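Skaltura Radio Essays: Submission FAQ
Last revised August 7, 2019

Who may submit an essay?
Anyone aged 16 or older who lives in the Prollalero listening area. Staff of the station and members of their households are not eligible. Previously aired contributors may submit again in a later season.

What should the essay be about?
One belief, habit or piece of family advice, told through an event in the writer's own life. Book reviews, sermons and campaign statements are returned unread.

How long should it be?
Between 200 words and two double-spaced pages. Longer texts do not fit the broadcast slot, and the editors do not cut them to size.
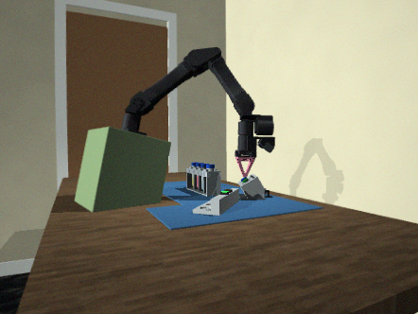 What file formats are accepted?
Plain text, RTF and DOC. Put the title on the first line and leave your name off every page. Your name goes on the entry form only – the first reading is done without it.

Can I send a recording instead?
No. Selection is based on the written text. If your essay is chosen, you will be invited to read it at the Lamrani studio, or by phone line if you cannot travel.

Who reads the submissions?
Each essay is read by two people. Where they disagree, it goes to the series editor, Renata Sadowski, whose decision is final. Written comments are not supplied.
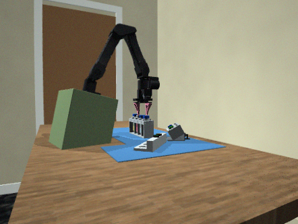
Gripper over the tube rack, computer rendering.

How many essays are aired?
A season has 26 broadcasts, with one essay in each. A further 20 are printed in the yearly Drendix anthology without being read on air.

Who holds the rights?
You do. Skaltura takes the right to broadcast the essay, keep it in the online archive and print it once in the anthology. Essays already published elsewhere, including on a personal blog, are not accepted.

Will my essay be edited?
Lightly, for clarity and for the ear. Dagim Admasu, the series producer, sends a marked copy before recording. You have 3 working days to approve or query the changes.

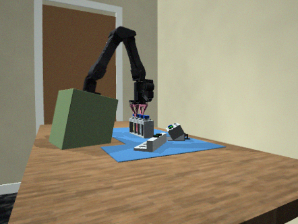 Robot arm, tube rack and blue mat, computer rendering.

When will I hear back?
Decisions for the fall season are sent by email. Essays received after the end of April are held for the following season – there is no need to send them again.

Can I withdraw an essay?
Yes, at any point before recording. Write to the submissions desk and quote the number on your receipt.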